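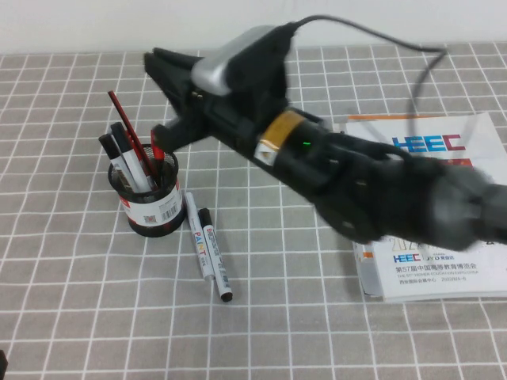

## One cup per table – and it's working!

Remember the pen hunt? In July we counted everything that writes in the Tovberg building (yes, under the sofa cushions too) and came up with 228 pens, pencils and markers, of which 143 still made a mark on paper. The rest went in the recycling box, and I have to say I enjoyed every minute of the scribble testing. Since then the good ones have been living in a shoebox by the door while we argued over where they should go.

Well, they've moved out of the shoebox! Every work table now gets one black wire mesh cup, with a small, mixed handful of things to write with. A red pencil, a red pen, a couple of white markers with black caps – that sort of mix. Man-lok Chien set up the first tables and I walked past hers three times in one morning just to look at it. It's a small thing, but I love sitting down and finding a pencil right there.

A few notes on how the cups work:

- The cup stays on its table. If you carry a pen off to the Lau room, please carry it back.
- Keep it to 6 items at most. A stuffed mesh cup tips over when you reach for the one at the back, as I found out with a full mug of tea right next to it.
- Leave the label on. The ones with the red bands and the barcode came that way, and Kwan-ho Cheung uses the code for the supply list.
- Long pencils go in with the point up, please. The tips were getting snapped on the bottom of the cup.
- Marker caps have to click. If you don't hear it, push again.

The gray cloths with the white grid are getting lots of love too. I wasn't sure about them when Kwan-ho first rolled one out (I thought it would be like working on graph paper), but now I line up everything on those squares. My notebook, my ruler, my lunch. If you're cutting card or trimming prints, put a cutting mat down first, and shake the cloth out over the trash can when you finish. Erasers leave an amazing amount of crumbs. For spills, blot and then tell one of us, and we'll swap in a clean one from the Zesstead cabinet.

We still have a stack of 400 index cards from the Jistach order, the plain white kind, and they're free for anyone to use. Man-lok has been writing her to-do list on one each morning and standing it up against the cup, and I've copied her shamelessly. Mine is much longer than hers and has a lot more crossed out.

What we could really use now is colored pencils. The hunt turned up plenty of red but hardly any greens or blues, and the drawing group has been asking. Short ones are fine as long as they can still be sharpened! Drop them in the shoebox, which is staying by the door for donations.

And if there's a marker in your cup that has gone faint, don't put it back and hope for the best (I've done it, we've all done it). Leave it on Kwan-ho's shelf and pick up a fresh one from the drawer underneath.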